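How I clean a phone (and the bits everyone forgets)

I share a workroom with Gintarė and Laine, and between us we get through a lot of tea, toast and hand cream. You can imagine what our phones look like by Friday! Gintarė asked me to write down what I do with mine, so here goes. It takes roughly 12 minutes, a bit longer if your case is one of the rubbery sort that hangs on to fluff.

What you need

A microfibre cloth, the kind you get with glasses
A second cloth for the case
A small cup of water, distilled if you have it
A soft, dry toothbrush
A wooden cocktail stick
A clear bit of table

Step 1: Switch off and strip down

Turn the phone off, unplug it and take the case off. I put the case straight in a bowl of warm water with a drop of washing-up liquid and leave it there while I get on with the rest. Leather cases don't go in the bowl, please - just wipe those.

Step 2: Dry brush first

Go round the edges with the toothbrush before anything damp comes near. Hold the phone with the charging port facing down so the crumbs drop out and don't get pushed further in. Three or four light flicks over each speaker hole will do. If there's a plug of lint in the port, tease it out very gently with the cocktail stick. Never a pin!

Step 3: The damp wipe

Dip one corner of the cloth in the water, wring it out hard, and wipe the screen from top to bottom in straight lines. Circles just move the grease about. Do the back next and leave the camera lenses until last, using a clean bit of cloth. I used to use window spray for this and I wish I hadn't, as it's not kind to the coating on the glass.

Step 4: Buff it and check for smears

Use the dry half of the cloth now, with hardly any pressure. Then switch the phone on and look at it at an angle, because smears hide when you look straight down. A dark wallpaper is best for checking. The glossy blue-green one on the Galaxy S24 does the job nicely, and I like having bare wood around it so there's nothing bright to distract me.

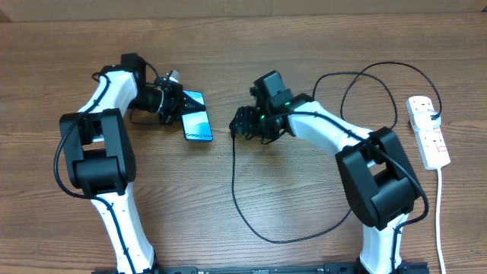

Step 5: Sort the case out

Fish the case out of the bowl, scrub the inside corners with the toothbrush (that's where the grey stuff lives), rinse it and stand it on a tea towel. Let it dry completely before it goes back on. Mine needs a good 3 hours, and I usually give it overnight and carry the phone about in a clean sock.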